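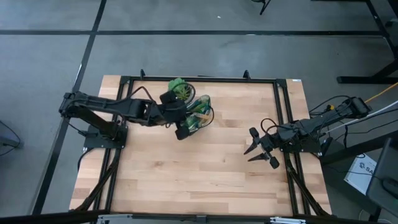 Removing Labels, Adhesive and Odor from Glass Jars

By Marilou Catacutan
Updated 04/11/2022

Most food jars can be reused for dry storage once the label, the glue and the smell are gone. Each needs its own treatment. The order below keeps glue residue out of the jar.

Label

Check the type first. Scratch one corner with a fingernail. If the surface tears and shows white fibers, it is paper. If it stretches, it is plastic film.

Paper: Fill the jar with warm tap water, close it, and stand it in a basin of warm water with a spoonful of washing soda. Leave for 30 minutes. The label should slide off under light thumb pressure. If it comes away in strips, put the jar back for another 30 minutes.

Film: Do not soak. Warm the label with a hair dryer on medium, lift one corner, and pull slowly at a low angle. Fast pulling leaves the glue on the glass.

Adhesive

Water-based glue turns cloudy when wet and rubs off with a nylon pad. Clear glue that stays tacky is the other kind and needs oil. Mix equal parts cooking oil and baking soda, spread a thin coat, wait 15 minutes and wipe with a paper towel. Wash with dish soap afterward, or the oil film will pick up dust.

Steel wool scratches colored glass visibly. A plastic scraper is slower but safe. Hold the jar on a folded towel while scraping - bare counters let it roll. 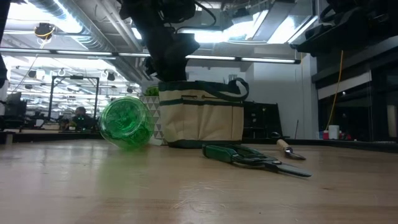

Green glass jar on a wood tabletop.

Odor

The glass itself holds very little smell. The lid liner holds most of it. Wash both, then treat them separately.

Jar: Rinse with one part white vinegar to four parts water. Air dry upside down on a rack, then right side up overnight.

Lid: Pack the inside with a paste of baking soda and water and leave it for a day. Pickle and curry lids may need two rounds. If the smell remains, replace the lid. Measure across the outside of the jar threads before ordering.

Inspection

Run a dry fingertip lightly around the outside of the rim, then look at it under a lamp. Discard any jar with a chip or a hairline crack. Do not reuse one-piece commercial lids for canning.

Storage

Store clean jars with the lids off. A closed jar with a trace of moisture inside will smell stale by the time it is needed. Keep lids in a separate bag, sorted by diameter, and write the size on the bag with a marker.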